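Working Group on Handheld Gripper Practice
Minutes of the September meeting

Held in the upstairs meeting room, Stekex building
Start: 2:00 p.m.
Chair: Rezaul Miah
Represented: Stekex, Skanik, Bhuiyan, Tromura
Minutes: Skanik

1. Minutes of the last meeting

Accepted with one correction. Under item 5, "marker tape" should read "marker cube." The corrected copy replaces the one on the shared drive.

2. Actions carried over

The glossary is done and was sent out before the meeting. Bhuiyan asked that "session" and "episode" stop being used for the same thing. Agreed: a session is the whole time an operator is strapped in, an episode is one task from start to finish.

The cleaning instructions for the harness straps are not done. Tromura will finish them and send them to the chair.

The question of who keeps the master copy of the practice rules is closed. Stekex keeps it. Changes go through this group.

3. Review of returned episodes

Skanik went through the last batch. Of 553 episodes submitted by the four sites, 139 were sent back by the reviewers. The most common cause was a marker cube covered by a sleeve or by the operator's other hand. Next came episodes where a gripper was already closed on an object when recording began, so that the start of the grasp was missing. A smaller group had no clear end: the operator put the object down and then kept adjusting it.

Tromura said its own share of the returned episodes looked high partly due to one bent gripper finger that went unnoticed for several days. The finger has been replaced. The chair asked for the episodes from those days to be tagged and kept, with a note in the log. Tromura agreed.

Bhuiyan asked whether reviewers at different sites were applying the same test for a covered marker. They are not. Stekex rejects an episode if any cube is lost at all. Skanik allows a short loss if the gripper is still. After some discussion the group took the Skanik rule for tabletop tasks and the Stekex rule for everything else. Wording to come from Skanik.

4. Draft rules, section 2: the operator

2.1 Harness straps lie flat over both shoulders with the buckles closed before the operator picks up the grippers.

2.2 Sleeves end above the elbow or are rolled and pinned there. Bhuiyan objected that its rooms are cold in winter. Close-fitting long sleeves were allowed as an alternative. Agreed as changed.

2.3 The operator takes a break after each block of episodes. No agreement on the length of a block. Left open.

2.4 Printed clothing. Stekex had proposed plain shirts only. Skanik and Tromura thought this was more than was needed and hard to enforce. The chair put it to a vote and the proposal was dropped.

5. Draft rules, section 3: table and objects

3.1 The table is cleared of anything that isn't part of the task. Agreed.

3.2 Flat, rigid objects such as picture frames are laid face up and handled by the edge. Tromura asked if a frame could be picked up with a single gripper. Agreed that it may be slid with one but lifted only with both.

3.3 Soft objects are gripped on the body of the object and not by a loose corner, unless the task sheet says otherwise. Agreed.

3.4 The two grippers may work on different objects in the same episode. Bhuiyan was against this at first, on the grounds that its reviewers find such episodes slow to label. Skanik replied that people use both hands that way at home and the rules should leave room for it. Agreed, provided both objects are listed on the task sheet.

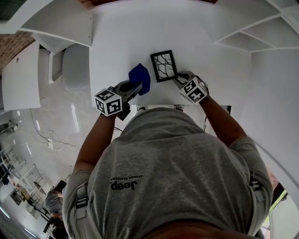
Fig. 1. Tabletop work with two handheld grippers, one on a soft blue object and one at the edge of a small frame (items 3.2 to 3.4).

6. Draft rules, section 4: the room

4.1 Cables on the floor are taped down or run along the wall wherever the operator is expected to walk. Stekex wanted "covered" in place of "taped down." Both words now appear.

4.2 Chairs are moved back far enough for the operator to step away from the table on either side. No distance was set. Each site will write its own and send it in.

4.3 Other people may be in the room during a session if they have been told that recording is under way. They stay clear of the table. Bhuiyan asked for a sign on the door as well — agreed, wording left to each site.

4.4 Shiny floors and strong ceiling lights. Skanik reports that glare has caused it no trouble with the markers so far. Tromura has had some with glass tabletops. The rule will cover tabletops only for now.

7. Gripper checks

Following the bent finger at Tromura, a check before each session was proposed: open and close each gripper fully, look along the fingers, press on the cube to see that it does not move. The operator initials the log. Agreed without changes. The check becomes section 5 and the present section 5 becomes section 6.

8. Actions

Skanik: wording for the covered marker rule.
Tromura: strap cleaning instructions; tag the affected episodes.
Bhuiyan: suggest a block length for 2.3, with reasons.
Stekex: update the master copy and send it to all sites.
All sites: clearance distance for 4.2.

9. Other business

Bhuiyan asked if the rules could be translated for its evening operators. The chair will look into the cost once section 2 is settled.

Meeting closed at 3:50 p.m. The next meeting will be hosted by Skanik.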